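The Dira Coaster -- Turned Wood Coasters for Everyday Mugs
Weltumcombe Woodturning / Tableware / Coasters
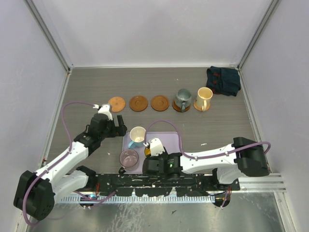

Why a round coaster with a rim

We have been turning coasters at Weltumcombe for a good long while now, and the Dira is the one people come back for. It is a plain thing, a round of solid hardwood with a low raised rim and a shallow dip in the middle, and it sits on a table so quietly that you stop noticing it after a day or two (which we take as a compliment, by the way!). The dip gives the bottom of the mug a place to settle, and the rim catches the little ring of tea that runs down the side when you fill the cup too full and then walk across the room with it anyway.

Flat coasters are lovely to look at and we still make them when somebody asks. But a drip on a flat coaster has no reason to stay there, and a good many of the letters we get are from folks who bought flat ones somewhere, ended up with rings on a table they were fond of, and went looking for something with an edge. If that is you, welcome, pull up a chair.

What you get

The Dira is sold singly, as a pair, or as a set of 10. The set comes in a cardboard box with a folded sheet of care notes and a small cloth bag of the wax we use in the shop, enough for several years if you are not heavy-handed with it. Singles and pairs come wrapped in brown paper.

Item number: 1662
Shape: round, with raised rim and shallow center
Material: solid black walnut, one piece, no veneer
Finish: oil and beeswax, buffed by hand
Underside: three small cork dots, replaceable
Fits: most mugs, tumblers and short glasses
Made in: our own shop in Weltumcombe

Every coaster is cut from a single board, and we try to keep the coasters in one box from the same board so the color hangs together. They will never match exactly. Walnut can run from a milky-coffee brown to something close to chocolate, sometimes within the length of your arm, and we would sooner let it do that than stain everything one shade. If you have your heart set on the lighter end or the darker end, put a note in the comments when you order and we will go through the shelf for you. We can't promise, but we do look.

The wood

Our walnut comes from Pastenow, a family sawmill a morning's drive from us, and has done ever since we moved out of the garage. They air-dry their boards under a long open shed before anything goes near a kiln, and it makes for slow business when you are waiting on stock, but the wood behaves itself on the lathe and it behaves itself in your kitchen too. A coaster has a hard life when you think about it. It gets a hot cup on top and a cold table underneath, then an iced glass in the afternoon, and a badly dried piece will start to rock within the month.

We let the rough blanks rest after the first turning, stacked on edge on racks at the back of the shop, and then turn them a second time to their final shape. Dušan Zupan does nearly all of the second turning. He came to us for a summer, liked the lathe by the window, and is still standing at it. If your coaster has a particularly crisp little edge on the inside of the rim, it is his.

The finish

We went back and forth on the finish for longer than I would like to admit. A hard lacquer looks wonderful out of the box and keeps the water off, but once it has a chip in it there is not much a person can do at home except live with the chip. Oil and wax need a bit of looking after, and in return you can fix nearly anything with a rag and ten minutes. So oil and wax it is. You will smell it faintly when you open the box, a sort of honey smell, and it fades in a week or so.

The Dira will darken a little where hands and mugs touch it most. Mine at home have gone quite deep in the middle and stayed paler at the rim, and I am very attached to them.

Looking after your coasters

Wipe them with a damp cloth and dry them with a towel. A drop of dish soap is fine now and then, for syrup or for whatever it is that comes off the bottom of a cocoa mug.

Please keep them out of the dishwasher and don't leave them soaking in the sink. If one does go through the wash by accident (it happens in every house, ours included), stand it on its edge somewhere airy and leave it alone for a few days. Don't put it in the oven or on a radiator. Once it is properly dry, rub it down with very fine sandpaper, going with the grain, and wax it again.

For ordinary upkeep, warm a dab of the wax between your fingers, rub it in all over, go and do something else for half an hour, then buff it with an old T-shirt. Twice a year is plenty for most people. I do mine in October, when the tea drinking starts in earnest, and again whenever I happen to remember in spring.

A white ring usually means moisture in the wax and will often rub out with a little fresh wax and some elbow grease. A black ring is trickier -- it comes from iron in the water or on the bottom of a pan, reacting with the walnut -- and needs sanding. Write to us before you start on that one and we will talk you through it.

Cork dots

The cork dots underneath keep the coaster from skating around and from scratching your table. They are stuck on with an ordinary wood glue that lets go if you slide a butter knife under the edge. Spares are 2 dollars a sheet, and a sheet does several coasters. Some customers on glass tables ask us to leave the cork off altogether and use felt, and we are happy to do that at no charge. Just say so when you order.

Will my mug fit?

Very likely. The dip is wide enough for a regular coffee mug and for most of the big soup-mug sort with a straight side. Where people run into trouble is with mugs that flare out at the foot, or those tall travel tumblers with a rubber boot on the base. They will sit on the rim instead of inside it, and then they wobble. If you use one of those every day, have a look at our wider model, the Sepúlveda, which has the same rim and a roomier middle. It was drawn up for a coffee shop that used great big bowls for their lattes, and the name is theirs, borrowed with permission.

Small espresso cups look a bit lost on the Dira, I will be frank with you, though they stand on it perfectly well.

Mixing sets

We get asked a good deal whether it is all right to mix woods, or to put our coasters out alongside woven ones, or cork, or slate. Of course it is! A table where everything came out of the same box on the same day can feel a touch like a showroom. Put the Dira next to whatever you have already. Round shapes get along with each other, and nobody at your table is going to mind if the browns differ. We do suggest keeping the slate for cold drinks, as it can leave scratches on a glazed mug if you drag the mug across it.

Engraving

We can burn initials or a short date into the underside, between the cork dots. We don't engrave the top, as the letters collect coffee and are a misery to clean. Allow an extra week, and please check your spelling twice before you send it, because we copy exactly what you type. Engraved pieces can't be returned unless the mistake was ours.

Prices and ordering

Single coaster: $22
Pair: $42
Boxed set of 10: $191
Sheet of spare cork dots: $2

You can order through the basket on this page or by writing to the shop. Brenda Toledo answers the mail and packs the boxes, and she is the person to ask if you need something by a certain date, want several parcels sent to different addresses, or would like a card tucked in. She writes the cards by hand, and very nicely too.

We turn in small batches, so there are times when the page says "on the lathe" instead of "in stock." That means your coasters are being made and will leave us within three weeks. You will get one message when we have your order and another when it ships, and we won't fill up your inbox beyond that.

Returns and repairs

If you don't care for them, send them back unused within 30 days and we will refund what you paid for the coasters. If one cracks or warps in the first five years of ordinary use, we will replace it, and we would like to have the old one back if you can manage it so we can see what went wrong with the wood. After five years, write anyway. There is usually something we can do, and a re-turned coaster comes out a hair thinner but otherwise as good as new.

Prices checked 2020-06-07. Shipping is worked out at checkout.

See also: Sepúlveda wide coaster, shop wax in the large tin, walnut trivet, coaster rack for ten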